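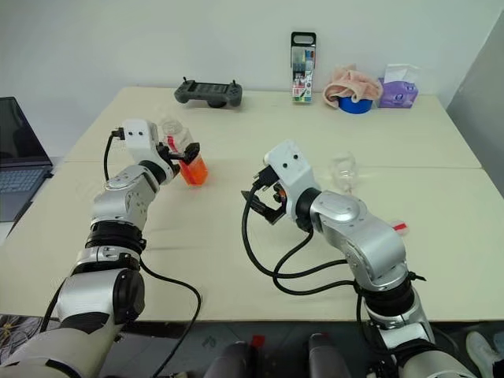

Katico Delegation Table Flag Set, Bilateral

Item 719. Ships in one case. Price on request, and yes, we know how that sounds.

Two countries sit down to talk. Before anyone says a word about tariffs or fishing rights, the flags have already been compared for height by at least four people per side. The Katico bilateral set exists for those four people.

You get two matched poles, two weighted bases and a small brass gauge for checking that the poles stand level with each other. The gauge was Rosalie Lanz's idea. She spent 11 years in protocol before she came to work for us, and she once watched a signing start 40 minutes late over what proved to be a folded napkin under one base. She still won't say which side put it there.

What's in the case

Two table poles, satin finish, 461 mm from foot to tip
Two round bases with felt undersides
Two plain ball finials (eagles, spears and stars are sold separately, and please agree on them beforehand)
One brass leveling gauge
One spare felt
Flags not included

About the flags

We don't sell flags. We used to. Then a country changed its shade of blue between the order and the summit, and we got a letter. Buy your flags from whoever supplies your foreign ministry and send us the sleeve measurement. We cut the poles to fit at no charge if you tell us before the order is packed. If you tell us after, we will still do it, with less warmth.

Both flags should be the same size whatever their official proportions. Some governments feel strongly about proportions. The set comes with a sliding collar on each pole, so a longer flag and a shorter one can hang with their lower edges even, and both delegations can go home and report that theirs looked bigger.

Finish

Satin nickel is standard. Polished brass photographs well and shows every thumbprint of every deputy assistant who has straightened it. Black is available and is ordered mostly for ceasefire talks. Gold we will do if you insist, though we ask that both sides insist.

Setting up

Put the bases down first, then the poles, then the flags. Check with the gauge. Walk away from the table and look from where the cameras will be, because a pair that is level up close can look crooked from the press riser if the table itself slopes. Hotel ballroom tables nearly always slope. Do all this before the advance teams arrive, or you will be doing it with an audience and two sets of opinions.

The host's flag generally goes on the left as the cameras see it, except where it doesn't. We keep out of this. Flurina Kaufmann in our order office will happily talk to you about base weights until the end of the day, but she will not tell you whose flag goes where, and people have tried flattery.

Used with

The bases fit the recesses in the Leitner signing desk and the older Vutholm conference table. For the Bevbridge folding table you will want the low base (item 40), as the standard one sits across the hinge and rocks whenever somebody makes a point by tapping.

If your talks have grown to three or more parties, look at the multilateral set. It comes with a longer gauge and a seating strip that can be laid out in alphabetical order in whichever language wins.

Care

Wipe with a dry cloth. Don't use anything with ammonia on the black finish. Store the poles in their slots and not loose in the back of a motorcade vehicle, where we have more than once been asked to collect them.

Delivery and returns

Standard sets leave our workshop within a week of payment. Rush orders can go out on a Saturday for an extra fee, and it is remarkable how many historic meetings turn out to need one. We can ship to an embassy, a hotel or a freight agent. We can't ship to "the usual place."

Unused sets may be returned within a month. If the summit is called off, that counts as unused, even if the flags were up overnight. If the summit was called off and then back on again, please ring before you send anything. Your set may still be in the van.

Spare parts

Felts, finials, collars and gauges can be ordered singly. Bases are sold only in pairs. A customer once replaced just the one, the new base was a hair thicker, and both governments noticed.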